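Der Wunderheiler von Skurkitz

Als der Mann mit dem Wasser kam, stand ich ganz hinten im Saal und glaubte ihm kein Wort. Er hieß Trương, sagte er, und habe 20 Jahre in den Bergen gelebt. Seine Schuhe sahen nach Fußgängerzone aus.

»Ein Schluck am Morgen«, sagte er, »und die Knie gehorchen wieder.« Die Leute nickten. Meine Tante nickte am heftigsten, dabei hatte sie es nie mit den Knien gehabt, immer nur mit der Galle.

Die Flasche kostete 16 Euro. Ich fragte, woher das Wasser stamme. Aus einer Quelle, sagte er. Aus welcher? Aus einer alten. Da drehte sich die halbe Reihe nach mir um, als hätte ich in der Kirche gepfiffen.
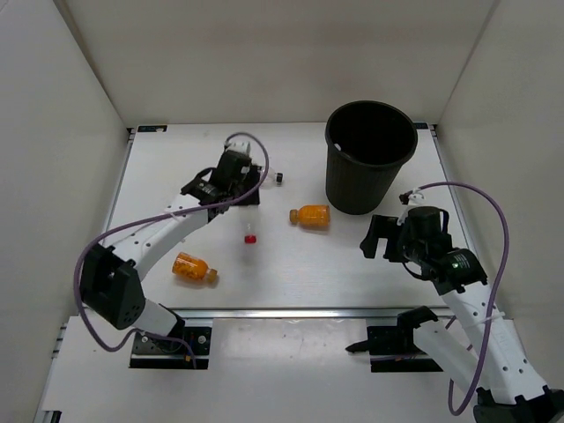
Tâm Tiêu

Im Juli war der Mann fort. Meine Tante hatte noch einen Rest und goss damit die Geranien – aus Versehen, wie sie behauptete. Sie blühten. Geranien blühen im Juli, sagte ich.

»Du glaubst auch gar nichts«, sagte sie.

Ich glaubte, dass in Skurkitz 300 Menschen wohnten und dass fast alle bezahlt hatten. Beim Bäcker lief die Verkäuferin flott um die Theke. Die Knie, sagte sie und klopfte darauf. Ich sagte, sie sei auch im Winter flott gelaufen. Sie gab mir das Brot von gestern.

Abends fand ich im Schrank meiner Tante eine volle Flasche, ganz hinten, hinter dem Mehl. Ich schraubte sie auf und roch daran. Nichts. Ich stellte sie zurück, ging die Treppe hinunter und merkte, dass ich auf meine Knie achtete.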